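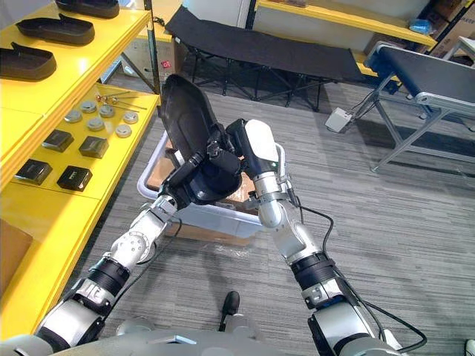
What is kept on the yellow shelving in the component room?
Black shoe soles and molded trays of a similar outline are set out on the upper level, and smaller parts are placed on the level beneath.

The Sulinstead Footwear Collection holds 298 items relating to the making of shoes, among them soles, molded forms, hand tools and printed pattern sheets. The component room is the working area in which material is sorted before it is entered in the register. This gallery accompanies the August update of the collection guide, prepared by Yaqin Jin and Saulius Ķēniņš.

The collection was formed from two earlier holdings. The Pärn workshop transferred its remaining stock when its premises closed, and the Estum training school added teaching material used in its evening course. Some 40 items have still to be assigned to either source. They are registered under the name Preltum, after the street on which both deposits were first stored.

Soles are entered by outline and by the shape of the toe. Paired items receive a single register number. Visitors who wish to consult the register should write to the collection office, stating the type of component and the purpose of the visit. Appointments begin at 3 p.m. 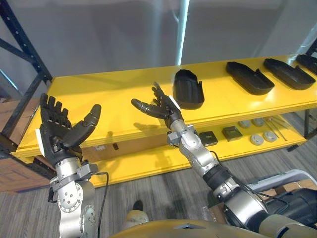
Black molded trays on the top shelf, with smaller parts in a row on the shelf below.

Reproduction of gallery pictures is permitted for teaching. Print files at 300 dpi are supplied on written request.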